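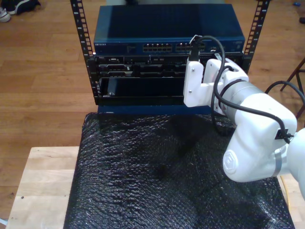 Keeping an old stereo happy in a house where people live

284 shares | 118 comments

My turntable is a Wornberg from the days when they still put a real felt mat in the box, and it has outlived two apartments, one cat and a shelf I was told would hold anything. Most of what follows I learned on that turntable. A couple of things I learned on other people's, which was cheaper.

Dust first. Brush the record before you play it, every time, with the brush held still and the record turning under it. Brush the stylus from back to front and never side to side. If you use your fingertip for this, I won't tell anyone, but a new stylus for mine costs more than the shoes I'm wearing.

For the lid, use a damp cotton cloth and one drop of dish soap. Window cleaner can leave acrylic looking like a shower door. Paper towels scratch it too, including the expensive soft ones with the quilted ducks.

Get the thing level. Put a small spirit level on the platter, turn it a quarter, check again, and slide a bit of card under whichever corner is sulking. Keith Inskip once spent an entire April shopping for a new tonearm when what he had was a floor that ran downhill toward the kitchen. He bought the tonearm anyway. It's very handsome.

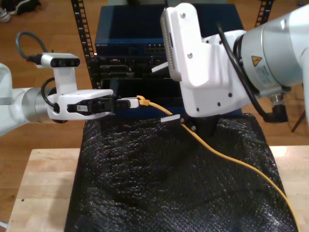 Speakers want some air behind them. Start with a foot or so from the wall, sit where you always sit, and have somebody patient pull them forward an inch at a time while you say "there" and then "no, back." If the bass booms, come away from the corner. If there's no bass at all, look at the wires before you move any furniture: red to red, black to black, at both ends, on both speakers. I have moved a sofa over this.

When you strip speaker wire, take off half an inch of jacket and twist the strands tight. Loose whiskers that reach across to the next terminal can cook an amplifier, and amplifiers don't cook cheaply. Turn everything off while you do it. Then check that you turned off the right thing.

Label both ends of every cable. Masking tape and a pencil will do. Amarachi Etim uses the plastic tags off bread bags, one color per box, and her shelf looks like a bakery closed down behind it, but she can find the tuner in the dark. Coil any slack in loose loops with a strip of hook-and-loop tape. Keep power cords away from the thin signal cables where you can, and where they have to meet, let them cross at a right angle and move on.
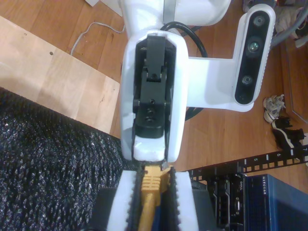 A hum that stays when you turn the volume down is usually inside the amp, and you may call a repair person. A hum that rises with the volume is coming in through something, so switch off, unplug one source, switch on again and listen. On a turntable, check the little ground wire first. Mine had been resting against its screw in a friendly way, possibly for years.

Scratchy volume knob? Power off, turn it end to end a few dozen times. It's free and works often enough to be annoying. If it doesn't help, a short squirt of contact cleaner goes into the control itself, which means taking the cover off, and if the inside of an amplifier worries you - it should, a bit, they can hold a charge - pay someone. Tube people should let everything cool for about 30 minutes before touching anything. Tube people already know this and have the fingertips to prove it.

Don't put a plant on the amp. I know it's the warmest spot in the room and the fern loves it there. The fern has to be watered.

Records stand up straight, packed snugly enough not to lean, away from the radiator and the sunny window. If one has warped, leave the oven out of it.

118 comments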